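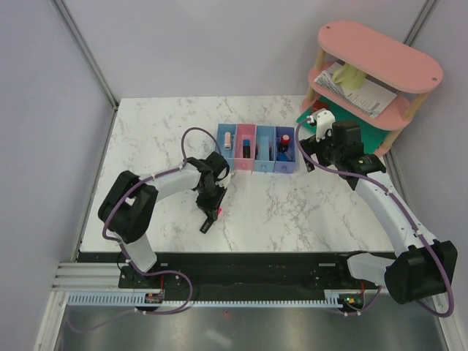 Desk bins, colors as they come: light blue, pink, light blue again, periwinkle.

The Small Bin Question

Every fall the same advice comes back. Your desk is a mess, your drawer is worse, and the cure is a row of little open bins in nice colors. The Beseo catalog gave it a double page in September, with the line "a home for every pen." I have read that line, or something close to it, in most of the catalogs that come to this office, and I have bought the bins more than once. My pens have never behaved as if they had a home.

So I'll say where I stand. I think small bins work fine for people who were tidy already. For the rest of us they are a way of spreading one mess over several containers, and then admiring the containers.

Take the size, for a start. Bins this small hold very little, and pens are long and thin. Lay one lengthwise and it takes the floor of the bin. Stand it up and it leans into a corner until you bump the desk. Add a marker and a stubby thing with a round cap and you are digging again, only now you are digging in something pink. The Kinnear leaflet says you should be able to see the whole contents of a bin "at a glance." I can, yes. I can also see them at a glance when they are lying on the desk.

Then there is the color business. Blue for writing, pink for marking up, or whatever scheme you like. It sounds good on the first evening. But does anybody put an orange pen in a light blue bin and feel sure about it a week later? I tried sorting by color of pen, then by type of pen, then by how often I use the pen. The third way lasted longest, and I suspect that was only because the bin nearest my hand turned into the one that got everything. The far bin kept a glue stick and a dead marker.

Two light blue bins in one row make it worse. Sets get sold with a repeated color in them, and you have to remember that the left one means one thing and the right one means another. Or you buy labels. Tilteo would be glad to sell you labels. Its starter pack costs more than the pens I own put together, and it comes with a guide of 7 steps, the first of which is to empty everything out and "meet" your belongings. I skipped the meeting.

I will give the bins some credit. Having no lid is good. Anything with a lid gets one use out of me and then becomes a shelf. A plain smooth top to work on helps too, as small dark things show up well against a pale surface and you stop losing the end of the pencil lead tin. And a straight row is easier to wipe around than a cluster. That much I can stand behind, and you could get all of it from a cut-down cereal box.

What did make a difference was duller. I got rid of pens. The rule was one scribble on the back of an envelope: if it skipped, out it went, and it didn't matter who gave it to me. No second chances for the nice metal one from the bank. The pile left over was small enough that I stopped caring what it was kept in.

The cheap clear-capped ones did better in the scribble test than I expected, by the way. You can tell the color through the barrel, the clip keeps them from rolling off the desk, and if one wanders off to another floor I don't grieve. I kept more of those than anything else.
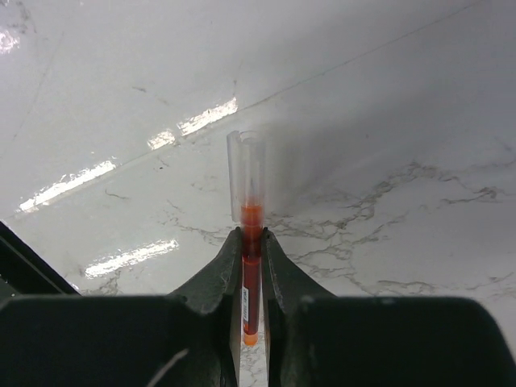 Syafiqah Sumampouw thinks I am being unfair, and wrote to tell me so after the last issue. Her point is that the bins were never meant for storing pens. They are for returning them. "You don't need to find the right pen," she wrote, "you need somewhere to drop it when the phone rings. If the place is open and close by, you'll use it. If you have to open a drawer you won't, and then it's on the desk for a month." She doesn't sort by color at all. One bin is for things that write, one for things that don't, and the others are left with nothing in them on purpose, so there is slack when the week gets busy.

I have thought about that letter more than I wanted to. The empty bin is the part I find hard to believe in. An empty bin on my desk would have paper clips in it by lunch and a receipt by the next morning. But the bit about dropping things is fair. When I look at where my pens end up, it is always the nearest open spot, and a bin is at least an open spot with sides.

Where I still disagree is on buying more of them. Sutero has a new set out and claims in its brochure to have looked at 3000 desks before settling on the shape. I would love to know what was on those desks, and who let them in. The brochure shows every bin with a single item in it, which would be a fine way to keep an office if you owned one eraser. It has nothing to say about how the desks looked a month on, and that is the only number I'd pay for.

If you want to try it anyway, here is what I'd do with what you already have. Use 2 containers and leave the rest in the cupboard. Open tops, heavy enough that they don't slide when you fish around. Put them on the side of your writing hand, close in, and do the scribble test before you fill either one. Don't label them. Leave it all alone until the end of the month, then look at what has collected at the bottom. Mine had a key in it that I'd already paid to have copied.

Anyone who has kept a full row going through a whole winter, with the colors still meaning what they meant at the start, is welcome to write in. I'd like to hear how you did it, and I would like to see the desk on an ordinary afternoon with no warning given. Letters for the next issue should reach us by 25/10/2026.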